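4.2 Comparing two finger sets on the hand-held gripper

Use this procedure when you want to choose between the Pellalik pads and the Undham pads. Do the whole test with one set before you change to the other.

1. Switch off the controller and mount the first set. Tighten the screws by hand only.
2. Close the fingers slowly and check that the pads meet without rubbing.
3. Put the cup and the mug tree on the table, and mark their places with tape.
4. Start the recording and hang the cup 200 times. Rest your wrist when you need it.
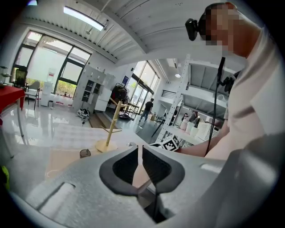
5. Write each dropped cup in the log, also when the fault was yours.
6. Change the pads and repeat from step 2.

Note: The setting "Grip force" stays at 3 for both sets. At 4 the softer pads bend, and the results can not be compared.

Caution: Keep your fingers out of the opening while the controller is on.

Pads must be replaced after 4000 closings. Send the finished log to Frøydis Kristiansen, who keeps the table of results.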